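Gradow Manipulation Practice Group
Minutes of the working meeting, Dec 24, 2021
Chair: Chathurika Liyanage
Represented: Gradow, Carnus, Dwivedi
Apologies: Nandira

1. Previous minutes
Accepted with one correction. Under item 5, "operator" should read "cell lead" in both places.

2. Workspace rules for tabletop arms
The chair presented draft 4 of the rules. Clause 2.1 now requires the emergency stop to be reachable by the cell lead without crossing the arm's working area. Carnus asked whether a stop placed on the floor meets the clause. Agreed that reach is to be judged from the cell lead's normal position, and that the clause will state this.

Clause 2.3, cables. Cables on the arm must be secured so that no loop can catch on a fixture at any joint position used in the task. Dwivedi to supply wording for cables at the gripper, where some slack is needed for wrist rotation.

3. Mug stand task
The task is to be used as the reference case for household items with handles. Approach to a peg is to be made at reduced speed, with the mug held clear of the table until the handle is aligned.
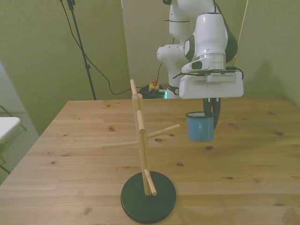 Release criteria were discussed at length. Gradow proposed that the gripper open only after the load on the wrist has dropped below a set threshold. Carnus prefers a position check, on the grounds that enamel mugs are light and the load signal is noisy. Both methods to remain in the draft as permitted options. The test log must record which one was used.

The log held by Gradow contains 591 attempts, of which 36 were stopped by the cell lead. Stopped attempts are to be kept in the log and marked with a reason code. Deleting them is not permitted under clause 3.6.

4. Wrist camera checks
Proposed that a still from the wrist camera be saved before each series and compared with a stored reference. Focus, exposure and mounting angle are to be checked. Strongly grained wood may be used as a table surface, provided the reference still was taken on the same table. 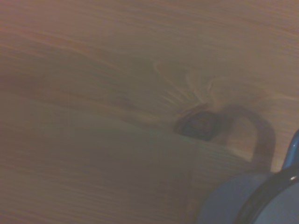
Question from Dwivedi: Who signs off the camera check if the cell lead changes during a series?
Answer from the chair: The incoming cell lead repeats the check and signs a new line in the log. The earlier signature stays valid for attempts made before the change.

5. Actions
Gradow: revise clause 2.1.
Dwivedi: wording for clause 2.3.
Carnus: list of reason codes for stopped attempts.
Chair: circulate draft 5 to all members, including Nandira. Full review of the rules remains set for June.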